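Flillavside Repair Log

A table of household appliance repairs, one row per item brought in

Version 1.2, August 2021
Maintained by Innes Buchanan

What this is

The Flillavside Repair Log records what was wrong with small household appliances brought to the Flillavside repair bench, what was done to them, and whether they went home working. It holds 472 rows. Each row is one item on one visit. If the same kettle came in twice it has two rows, joined by the item_ref column.

The log began as a paper book kept by the till. The first 228 rows were typed up from that book and the rest were entered straight into a form. The two halves differ in ways that matter for some uses, so please read the section on the paper rows before working out any averages.

Files

repairs.csv is the main table.
faults.csv is the list of fault codes with a short meaning for each.
parts.csv lists parts fitted, one row per part, linked by visit_id.
changes.txt says what was altered between versions.

All files are UTF-8 with commas between fields. Dates inside the tables are year and month only. Prices are in pounds and leave out the bench fee, which was the same for every item.

Columns in repairs.csv

visit_id: a number, unique to the row.
item_ref: a number that stays with the appliance across visits.
kind: kettle, toaster, vacuum, iron, fan, mixer, lamp, router, radio or other.
make: as written on the item, or blank. Spelling has been tidied.
age_years: age as told to us by the owner. Blank if they didn't know.
age_source: "owner", "receipt" or "plate".
fault_code: see faults.csv.
outcome: fixed, part_fixed, not_fixed, advice_only.
minutes: time on the bench, to the nearest five.
cost_parts: blank means not recorded, 0 means no parts were needed.
notes: free text, edited to take out names and addresses.

Fault codes

There are 35 codes. They were drawn up after the first year, when it was clear that "dead" and "broken" were being used for everything from a blown fuse to a burnt-out motor. Codes beginning with P are to do with power coming in (plug, fuse, flex, socket on the appliance). M is for motors and moving parts, H for heating elements and thermostats, C for connectors and leads that carry a signal, and X for anything else. Where an item had more than one fault, the code is for the one that stopped it being used. Other faults may be mentioned in the notes but have not been coded.

The C group was added last. Before that, a router with a bad lead was entered as X9, "other, electrical". I have gone back and changed these where the notes were clear enough. Where they were not, X9 stays.
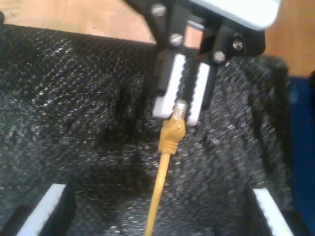
Vacuums are the largest kind by some distance, and most of their faults are under M or P. Blocked hoses have their own code, M7, and should probably be left out if you are looking at how long appliances last. A blocked hose says very little about the age of the machine.

The paper rows

In visit_id 1 to 228 the minutes column was filled in from memory at the end of the session. The figures cluster at 30 and 60. Cost of parts is often missing. Outcome was written as a tick or a cross, so part_fixed never appears in these rows. Some of the crosses are likely to be items that would now be called part_fixed or advice_only, and there is no way of telling which.

Age is better than you might expect. The book had a column for it from the start, and most people were asked.

Wherever the handwriting could not be read the field is blank. I have not guessed.

What was left out

Items that were only dropped off for recycling are not in the log. Nor are microwaves, which the bench does not open, or anything that runs on gas. Phones and laptops were handled by the Felier bench across town and are in a separate record that I don't hold.

An earlier version of this file included a column for how satisfied the owner was. It was dropped in 1.1. Too few people answered, and the ones who did had mostly got their item back working.

Known problems

The same make can appear under a parent name and a brand name.
Two rows have a fault code but no outcome. Both items were never collected.
age_years is rounded to whole years, and owners seem fond of 5 and 10.
Items bought second-hand have the age since the owner got them unless age_source is "plate".
Lamps were not logged at all in the first few months.

Using the log

It is suitable for looking at which faults turn up at a small repair bench, which parts get used, and how bench time differs between kinds of appliance. It is not suitable for comparing makes. People bring in what they own and think worth saving, and a common make will show up more often whether it is reliable or not. It also can't give you a failure rate, as we have no record of the appliances in the area that carried on working.

If you filter by kind, check how many rows are left before drawing a chart. Radios and fans get thin very quickly.

Loading the tables

The files open in any spreadsheet program. Some will turn the fault code column into something else on import, so set it to text first. The Flovar script that used to come with the log has been removed, as it relied on column names from version 1.0.

Changes in this version

Added C codes and recoded old X9 rows where possible.
Corrected item_ref for a toaster that had been given three different numbers.
Took the surname of an owner out of a note.
Rows entered up to the end of July are included.

Licence and corrections

You may copy, share and change the log for any purpose as long as you say where it came from and mark your changes. Suggested wording: "Flillavside Repair Log, version 1.2, maintained by Innes Buchanan."

Corrections are welcome, especially from people who brought an item in and can say how old it was. Quote the visit_id if you have your slip, or give the kind of item and the month. Please don't send photographs of serial plates unless asked. Fixes go into the next version and are listed in changes.txt.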